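Tronholm Karnar

The Karnar is a two-armed tabletop manipulation kit sold by Tronholm, a supplier of teaching and laboratory automation equipment. It is delivered as a matched pair of arms with parallel grippers, a controller, and control software named Vernell.
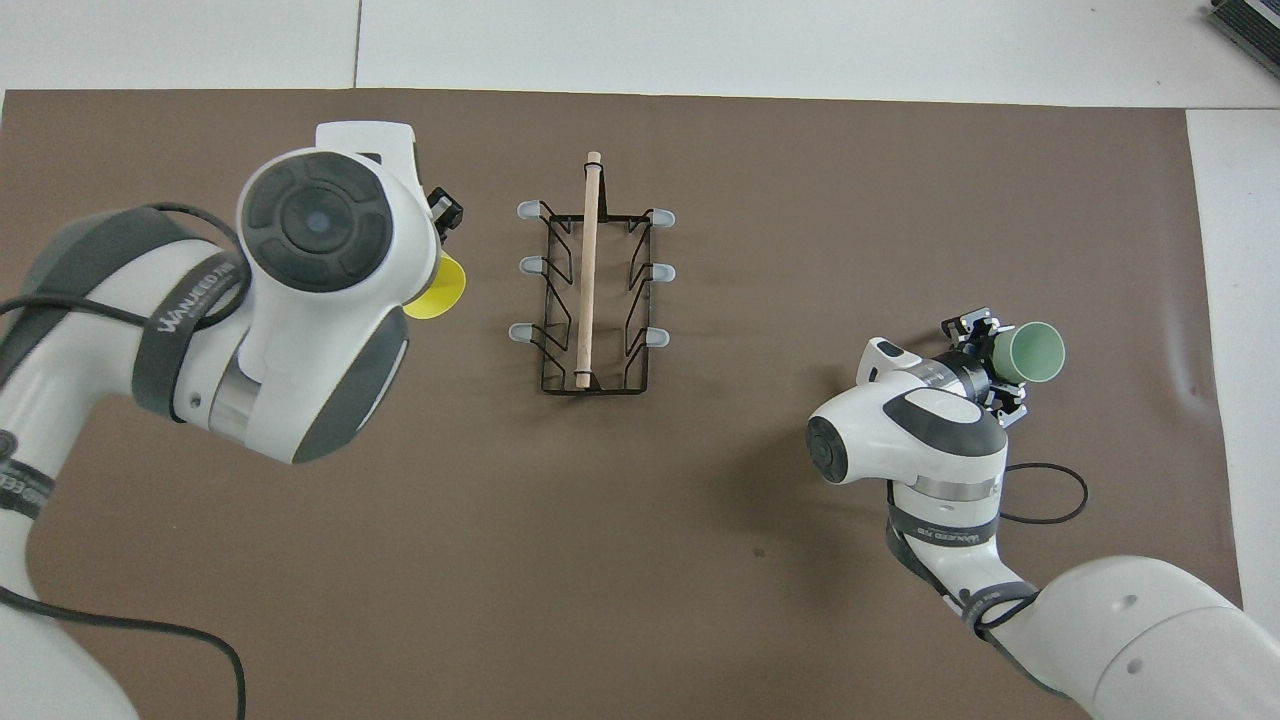

The kit is intended for light household and bench tasks in which both arms share one work area, such as placing plastic cups on a wire dish rack. It is sold mainly to colleges and small research groups. Tronholm does not offer a single-arm version, although either arm can be disabled in software.

Design

Each arm is mounted on its own base plate and can be clamped or bolted to a table. The grippers are supplied with flat metal plates, which can be removed with a hex key. Cabling to the gripper runs outside the arm housing. The manual asks the user to leave enough slack for full wrist rotation and to check the cable for wear after every 249 hours of operation.

The controller has 4 network ports, 2 of them reserved for the arms. An emergency stop is included and must be connected before the motors will power up.

Software

Vernell was written by a group led by Daichi Kobori. It records arm positions while an operator guides the arms by hand and plays them back at a chosen speed. A separate module, Zakharchenko, handles collision limits between the two arms. Early releases checked the limits only at the wrist, and contact between the forearms was possible during crossing motions. The check was extended to the whole arm in the October update.

Service

The standard plan covers remote support and replacement of worn gripper plates. On-site calibration is charged separately. Arms returned for repair must be shipped with their controller - calibration values are stored there and are not kept in the arm.

Reception

A review by Gifty Akpalu and Kedir Habte, dated 7/8/23, ran a cup-racking routine for 1,148 cycles. The authors rated repeatability as good and setup time as average. They criticized the external cables, which had to be rerouted twice during the test, and the lack of force readings in the basic license. Ohemaa Bonsu, writing for a college equipment newsletter, found the manual clear but noted that its chapter on crossing motions still described the older collision check.

See also

Dual-arm robot
Parallel gripper
Programming by demonstration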